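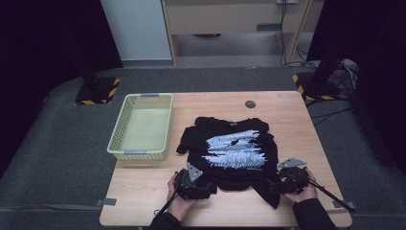

A black T-shirt spread out on the wooden table, with the basket waiting beside it.

I own more black T-shirts than any grown person should, and for most of my life I have folded every one of them badly. My mother folded on the bed, in front of the television, and so did I, and the pile always leaned over sideways before it reached the dresser. Then last November I spent a long afternoon with Lộc Trình, who used to run the back room at Lý, the secondhand clothing shop on Derkum Street, and who has folded (by his own cheerful guess) around 500 shirts a week for a good part of his working life.

"You start too soon," he told me, before I had touched anything. "Lay it down. Let it be a mess for a minute."

It's a lovely piece of permission, when you think about it. A shirt comes out of the basket twisted up on itself, one sleeve tucked under, the hem bunched at a corner, and the temptation is to grab it by the shoulders and shake it like a rug. Lộc puts it flat on the table with the neck pointing away from him and the hem close by, and then he works from the hem. He takes hold of the bottom edge at two places, draws it gently toward himself, and lets the wrinkles travel up and out through the collar. The sleeves come last. If one is sticking out to the side in a rumpled little wing, he leaves it alone until the body is smooth.

Printed shirts need a bit more patience. A big design across the chest, the sort with broad brushy bands of white and blue and a line of lettering underneath, will crease wherever you let it, and once those creases have set for a season in a drawer they are a real nuisance to get out. Lộc folds the sides in behind the print so the front stays whole, and he never presses down on it with the flat of his hand. Turn it face down first if you're nervous. I was nervous!

He is fussier about the table than about the shirt. It should be bare wood or something just as smooth, high enough that you aren't stooping, and wide enough for the basket to sit up there with you. I'd always kept mine on the floor, and my back has opinions about that now. A plastic basket with open mesh sides is his favorite, because it weighs next to nothing and you can wipe it out with a damp cloth.

We did 2 loads that afternoon, his and then mine, with a pot of tea going cold on the windowsill and a great deal of talk about a band called Wonance that neither of us had heard in years. My pile still leaned a little. He straightened it with one finger and went to put the kettle on again.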